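Burkent 图书馆自动化上架项目 阶段进展报告(致 Erengate 基金设备处)

报告人:Didier Hamel

一、先说结论

本阶段不建议追加采购。Rey 公司的报价单仍在有效期内,对方也催过两次,但现有数据撑不起第二套设备的预算。理由见第三节。

二、目前的工作

双臂工作站放在编目室,两张米色桌子拼在一起用,木架立在桌上当临时书架。测试用书从流通部借来,多是包了塑料膜的平装本,这类书占借还量的大头,也是供应商演示时从来不用的那一类。现阶段只练一件事:两本书叠放时,把上面那本取走,下面那本不动。
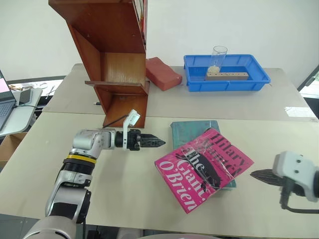

本页最后修改:2023-05-30

眼下用的一组是 Hilary Mantel 的《The Giant, O'Brien》压在一本蓝绿色布面书上。选它是因为塑料膜又皱又反光,封面颜色也重。Rey 的销售材料称视觉模块“对反光表面不敏感”,我们请对方提供测试条件,至今没有收到。

自一月以来共记录抓取200次。这个数字看起来不少,但其中包括调试和重复动作,中途还改过一次参数,前后两段不能合并计算,所以本报告不给成功率。上一份报告里给过一个,我认为当时给得太早,请贵处不要再引用。

三、预算

已支出3053欧元,主要是夹爪备件、线缆和运输。原计划里没有单列夹爪指尖的更换费用,供应商说属于“低频耗材”。我们已换过4副,每副的价格不算高,可是按这个速度推到全年,耗材一项就要超出原预算。下一年度若继续,必须单独列支。

Bivlow 软件授权每年800欧元,到期后自动续费。合同里写的是“含技术支持”,实际支持只有邮件,回复时间没有约定。续费前我准备先问清两点:停用授权后已录数据能否导出;换成别家的机械臂,授权是否还能用。两点都得不到书面答复的话,建议不续。

第二套设备的问题更大。Rey 的方案假定两套并行可使处理量翻倍,但瓶颈在取书这一步,而且每次都要有人在旁边看着。多一套设备就多占一个人的时间,人力成本在报价里一个字也没有提。

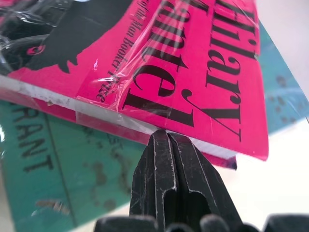
薄书的麻烦在书口。两指合拢后从书页边缘进去,能不能只挑起一本,取决于封面硬度、膜的松紧,还有书边有没有贴过胶带。馆里修补过的书很多,胶带贴法各不相同,没有哪家供应商愿意把这种情况写进验收标准。我的意见是验收标准由我们自己写,测试用书也由我们挑,对方不接受就不谈第二套。

四、下一阶段

固定参数,重新记录一轮抓取,失败的也逐条写明原因,不再只记总数。

向另外两家供应商询价,只问夹爪和指尖,不问整机。

流通部提出希望年内看到机器用于还书台。我没有答应,也请贵处在对外材料中暂时不要写这一条。

五、需要贵处确认

未用完的设备款能否转为耗材和人工。如果不能转,我们宁可退回,也不打算为了用完额度去买一套现在用不上的设备。希望在 Bivlow 续费日之前得到答复。

附件:支出明细、Rey 报价单副本、抓取记录(两段分列)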